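Pelitz hand-held data project: where we are

Hi Jamila,

I promised you a page you could forward to the people at Clerby without having to translate it first, so let me try. Short version: the recording side is going well, the learning side is going okay, and I have one question about money at the bottom.

You'll remember the idea in the proposal was to skip teleoperation altogether. A person holds a gripper in each hand, does the task at a table, and we train the two-arm policy on those recordings. We now have 2,886 usable demonstrations, and I'm pretty happy with that number (April was slow, I won't pretend it wasn't, but we caught up!). Another 101 got thrown out, nearly all of them for tracking jumps when the operator turned a wrist too fast.

Most of the recent recordings are the insertion task: pick up a slim carton, tilt it, lower it into a clear upright container. It sounds dull and it's a lovely test, because the opening is tight and the walls are transparent, so the policy can't lean on an obvious edge. Impi Karppinen rewrote our filtering step for it. Her version cuts the dead time at the start and end of each recording and leaves the slow bit over the opening alone, and I think that slow bit is where all the useful information is. Our old filter was trimming it as if it were idle time. Ouch.

With her filter, the trained policy got the carton in on 94 percent of trials with cartons it had seen before. On new cartons it drops a lot and I'd like to hold off giving a figure until we've repeated the runs. The Bhattacharjee baseline is still ahead of us there, and I want to know why before I write anything down.

Still annoying: the cables. They tug a little when you reach to the back of the table, and operators learn to move around them, so I worry we're teaching the robot a habit it doesn't need. I'd love to try the battery version from Jekilden. Four sets would cover both tables, and we could pay for them out of the unspent travel line if you're okay with moving it. Could you let me know before I book the next block of operators?

The insertion task at the table, left hand doing the work and right gripper open and waiting:
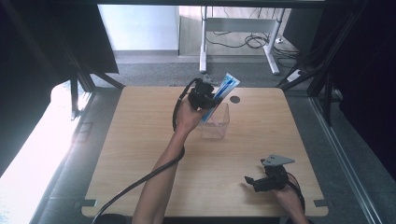 Page last changed: 6 Jul 2026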